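Brenis Gasket and Seal Workshop
Minutes of the monthly shop meeting, February

Present: Kolbrún Østergaard (chair), Lertchai Saithong, Elínborg Skov, Stellan Strand
Apologies: Sille Ingvarsson
Minutes taken by: Elínborg Skov
Meeting opened at 8:40 a.m. in the cutting room.

1. Minutes of the last meeting

Accepted with one correction. The order from Gindavine was for 866 pieces. The earlier minutes gave the number for a different job.

2. Adhesive stock

Lertchai reported that the new rolls from Eyvindsson have been put on the lower rack. The older rolls are still on the upper rack and should be used first. Elínborg asked whether the older stock is still good. Lertchai tested offcuts on painted steel and on glass – both held overnight. The glass one left some residue when pulled off, and he will try it again with a cleaner surface.

Stellan said the labels on the roll ends keep falling off. He will write the width and the month of delivery on the core in marker from now on.

Action: Stellan to mark all cores before the next delivery.

3. Komelton job

The order is for 1,000 corner strips, and 186 have been packed. Kolbrún spoke to the customer, who will take the first part of the order early and the rest at the end of the month. The drawing has been changed once since the quote. Drawing 2 is the one to use, and old copies should go in the recycling.

Elínborg asked if the customer wants the liner left whole or split for peeling. Kolbrún thought whole but will confirm in writing.

Action: Kolbrún to confirm the liner with Komelton.

4. Cut edges and printed liner

There was a longer discussion on the quality of the bent strips. The straight sections are the problem more than the corners. Stellan thinks the blade is being kept in too long. Lertchai thinks the cutting mat is worn along one side and the blade drags there. It was agreed to change both and cut a short run before deciding anything else.

The green print on the liner does not matter to the fit, and it is fine for letters and numbers to be cut through. Smudges and specks on the liner are also acceptable if the adhesive side is clean. Ragged edges are to be set aside for Kolbrún to look at. The piece discussed has a rounded corner and an uneven edge, mostly along the straight length below it.

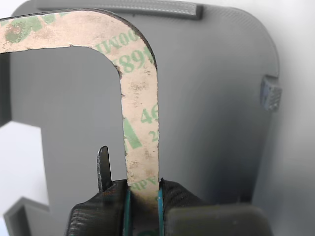

5. Cutting room bench

The bench is to be cleared at the end of each shift. Liner scraps go in the paper sack and adhesive offcuts in the lidded bin – they have been getting mixed, and the sack had to be emptied by hand last time. Sille sent a note asking for a second hook by the door for the steel rules. Agreed.

Action: Lertchai to put up the hook.

6. Any other business

Stellan will be away for the first part of next month. Elínborg will cover packing.

Meeting closed at 9:25 a.m.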